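Ticket : décrochage du suivi de la main pendant l'enregistrement
Projet : Clakedov (projet étudiant, tri d'objets mous)
Catégorie : matériel / capture
Priorité : moyenne
État : résolu, à surveiller

Description du problème

Bonjour,

Nous sommes une équipe de trois étudiants et nous utilisons le gant de capteurs pour enregistrer des démonstrations de saisie. La tâche est de prendre des jouets en peluche et de les mettre dans un carton. Depuis le mois de mai nous avons un défaut que nous n'arrivons pas à expliquer : la position de la main saute d'un coup dans le fichier, puis elle revient à la bonne place. Les angles des doigts, par contre, restent corrects pendant le saut.

Sur les 280 démonstrations déjà enregistrées, 40 contiennent au moins un saut. Le logiciel Ladis ne donne aucun message d'erreur, il écrit seulement « pose perdue » dans le journal, et pas à chaque fois.

Ce que nous avons déjà essayé

Redémarrer Ladis et le poste : aucun changement.
Refaire l'étalonnage du gant, main ouverte puis poing fermé : aucun changement.
Changer le câble du gant : aucun changement, nous avons remis l'ancien.
Réduire le nombre de jouets sur la table : aucun changement.

Le câble du gant descend le long du corps, et nous avons vérifié qu'il ne tire pas sur la plaque quand le bras est levé.

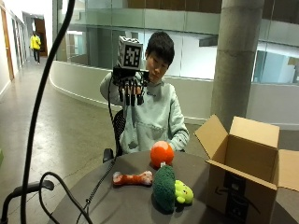 Le défaut arrive plus souvent l'après-midi. Le matin, nous pouvons faire une série complète sans perdre la pose. Nous avons pensé d'abord à une surchauffe du boîtier, mais il est à la même température dans les deux cas.

Merci de nous dire si vous connaissez ce comportement.

Réponse du support de l'atelier Vieira

Bonjour,

Si les doigts restent justes et que seule la position saute, le gant n'est pas en cause. La position est calculée avec les marqueurs du cube. Pouvez-vous vérifier trois points ?

1. Le temps d'exposition de la caméra : est-il en mode automatique ?
2. Les faces du cube sont-elles bien collées, sans pli ni brillance ?
3. Dans quelle orientation de la main se produit le saut ?

Réponse de l'équipe

L'exposition était en automatique, nous ne savions pas qu'on pouvait la fixer dans Ladis. Les faces du cube sont propres, mais une étiquette avait un coin un peu levé et nous l'avons recollée. Pour l'orientation, nous avons regardé de nouveau les fichiers : le saut se fait presque toujours quand la paume tourne vers le carton et qu'une seule face du cube reste lisible.

Réponse du support

Fixez l'exposition à 7 ms et activez l'option « conserver la dernière face » dans le profil Ilteo. Refaites ensuite une série l'après-midi, dans les mêmes conditions.

Réponse de l'équipe

Nous avons fait les deux réglages et une série complète entre 14 h et 16 h. Aucun saut dans le journal. Les 40 démonstrations défectueuses sont mises à part, nous allons les enregistrer de nouveau au lieu de les corriger à la main.

Il reste une question : le profil Ilteo revient aux valeurs d'origine quand on ferme Ladis. Est-ce normal ?

Réponse du support

Oui, il faut l'enregistrer sous un autre nom, le profil d'origine est en lecture seule. Je laisse le ticket ouvert jusqu'à votre prochaine série.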